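Wallpapering questions I get asked a lot

Is it hard to do yourself?

Not really! My first go was the box room in our house in Randden (built in 1912, not a straight wall in it) and I've done every room since, plus the loo twice. Busy patterns are kindest to beginners. Big flowers or butterflies hide a wonky join far better than a stripe does.

Do I need special tools?

A sharp knife, a long level, a bucket and something to smooth with. I used a clean hand brush for years before I bought a proper one. 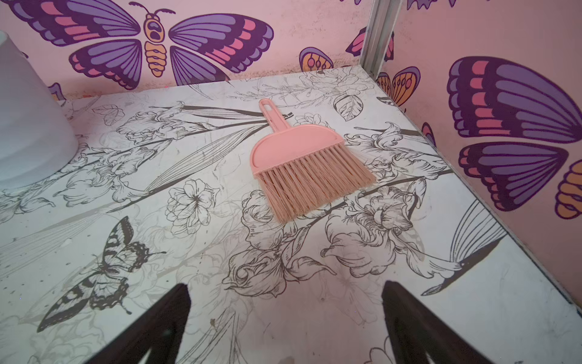
A reader in Chraibi wrote in to say she gets on better with a plastic smoother on vinyl, and keeps brushes for plain paper only. Fair enough — try both on an offcut.

How much extra should I buy?

One more roll than the sum tells you, and two if the pattern is large. Check the batch numbers match before you leave the shop.

Can I paper straight over the old stuff?

I wouldn't. Mine bubbled within 3 days and I had to strip the lot.
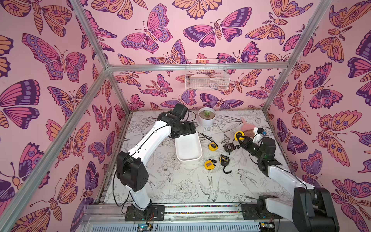

Soak it with warm water, give it 20 minutes and go in with a wide scraper — slowly, or you'll gouge the plaster. Fill any dents, let them dry overnight and size the wall before you start pasting.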